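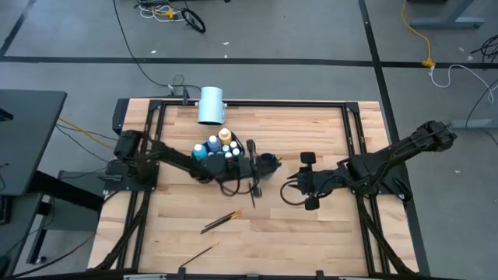
Two-arm bench with the paint holder between the arms. The left gripper is holding a thin brush.

Trinby Paint Table

A small dataset and task kit for one very ordinary chore: getting paints and brushes out, using them, and putting them back. Released Dec 22, 2025 by the Pluvum bench team.

Why paint?

We keep hearing the question "can robots do chores yet?" and we love it, but it's too big to answer. So we picked a corner of it. Anyone who has run a craft table knows the job: stand the bottles up, pick the brush you want out of the pile, get it to the paint without knocking anything over, tidy up after. A six-year-old can do most of that. Two robot arms can do some of it, some of the time, and watching them get better at it has been the most fun we've had on any project!

Trinby follows on from Jallier, our folding set from March. Jallier was all cloth. This one is all hard, thin, round or tippy things, and the failures are completely different.

What's in the release

- 31 hours of two-arm operation, all driven by a human operator
- 12 task prompts, in plain English
- Outcome labels for each episode: done, partly done, failed
- Joint positions and gripper state for both arms
- A loader script and a short notebook to get you started

The prompts run from easy ("put the blue bottle in the holder") to ones we still wince at ("pick up the brush under the other brush"). Full list in prompts.txt.

So can it do the chore?

Bottles: mostly yes. A full plastic bottle standing upright is a friendly object. Our baseline policy, Lightfoot, picks and places a single bottle well enough that we stopped finding it exciting, so we moved on to packed holders. Taking one bottle out of a tight group is harder, and putting it back into the last free slot is harder again - the arm tends to push the neighbors over on the way in.

Brushes: sometimes. A brush lying by itself on bare wood is fine. Two brushes crossing are not fine. Lightfoot will often grab both, lift, and carry on as though all is well. It also has trouble picking which end to hold, and a brush held by the wrong end is no use for painting.

Actual painting: not yet, if you mean anything you'd hang up. Dipping works in the simpler episodes. Controlled strokes don't, outside of operator control.
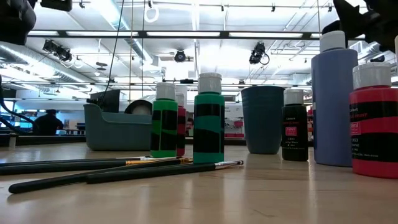 Bottles, cup and brushes at table height. Crossed brushes are one of the hardest pickups in the set.

Things to know before you train

Bottles differ in height, color and decoration. Some carry wavy or straight black bands, which is great for variety but confuses simple color matching. If your prompt says "the red one," check the episode metadata first, as more than one bottle may fit.

The room is not hidden. People, benches and ceiling lights show up in the background of some views. We left all of it in. A kitchen or a shop floor won't be tidy either, and a policy that only works against a blank wall isn't much help there.

Object positions are not scripted. Operators were told to set things down wherever felt natural, so there is some habit in the layouts. Don't treat them as evenly spread.

Known problems

- Gripper readings drift in 4 sessions. These are flagged in sessions.csv and the loader skips them unless you pass keep_drift.
- 2 prompts have very few "done" episodes. Both are brush pickups.
- The "partly done" label was applied more strictly in later sessions. We plan to relabel the early ones.

Intended use

Imitation learning, grasp research, outcome prediction, teaching. We'd be thrilled to see it used in classrooms. Please don't use it to claim that a robot is ready to work next to children, or unattended in a home. Nothing in here tests that.

Getting started

Unpack the archive, install what's in requirements.txt, and run quickstart.ipynb. The first cell loads one short bottle episode, and the last one plots both arms over time. If the plots come out flat, your copy of the joint files is incomplete and needs downloading again.

Contributions

New prompts are very welcome, especially for cleanup: wiping, capping, rinsing. Open an issue with the prompt text and a sentence on what counts as done.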